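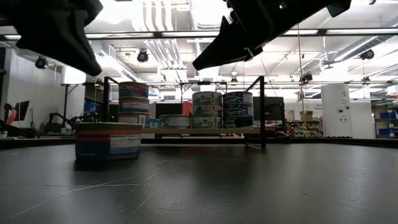 Thursday check-in from the Wirnisbridge project, for those of you kind enough to keep asking! We're up to nearly 2,000 recorded examples now, and I'm a bit in love with all of them.

Canned goods this week. Vlasta Milošević drives the arm by hand and I label, and we swap after 29 runs – my wrists need it more than hers do, if I'm being fair.

We keep the clumsy runs too, tagged separately. I used to toss them at Urell and I've regretted it ever since. 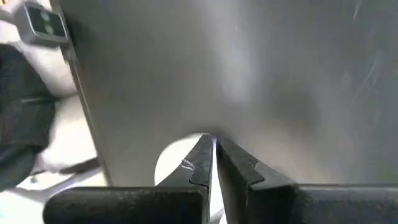 Wrist view, fingertips nearly touching.

I could look through wrist footage all evening, and I have. You get so close to everything that you lose track of where you are, so I always keep the wide view open next to it.

Another 14 sets to label before May, then a very long nap.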